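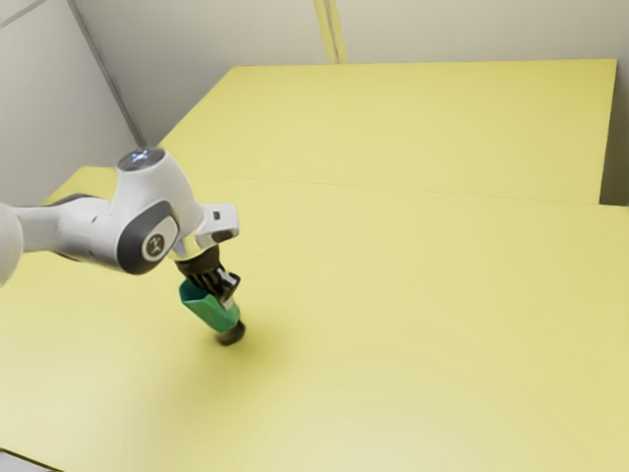
Hareck Code of Practice

The Hareck Code of Practice (commonly the Hareck Code) is a set of rules for the simulated testing of robot arms that pick up, hold and set down small objects. It was drawn up at Culdale and first issued on 13/07/2019. The code covers the preparation of the virtual workspace, the conduct of trials and the form in which results are reported. It does not deal with the safety of physical machines.

Scope

The code applies to single-arm tasks carried out over a fixed, level surface. Tasks with two arms, moving belts or soft objects are excluded. It is divided into 7 parts, of which the first 5 are binding and the remainder advisory. A test series must contain at least 2,000 trials to be reported as compliant.

Workspace

Part 2 requires a plain work surface with a matt finish. Walls must be of a single pale colour. Any join between two surfaces must be recorded in the scene file, together with the height of each surface. Objects not named in the task sheet must be removed before the first trial.

Holding and release

Part 4 governs the state of the object between grasp and release.
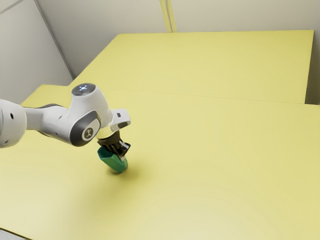 Clearance is the distance between the lowest point of the held object and the work surface. It is measured from the object's geometry in the scene file, and reading it from a rendered view is not permitted. The rule matters most for tilted objects: where a faceted green piece is gripped with its lower end angled down close to a yellow tabletop, the view alone may not settle whether the two are touching. A soft shadow beneath the piece is likewise not accepted as evidence of a gap. Contact must be logged separately for each finger and for the surface.

Release may be commanded only when the arm's speed is below the limit given in the task sheet. An object that tips over after release is recorded as placed but unstable.

Revisions

A revision issued in December added the Clatach format for trial logs and withdrew the earlier free-text form. The Khan procedure, used to compare results from different physics engines, is described in an annex and is advisory.

See also

Clatach log format
Khan procedure
Grasp stability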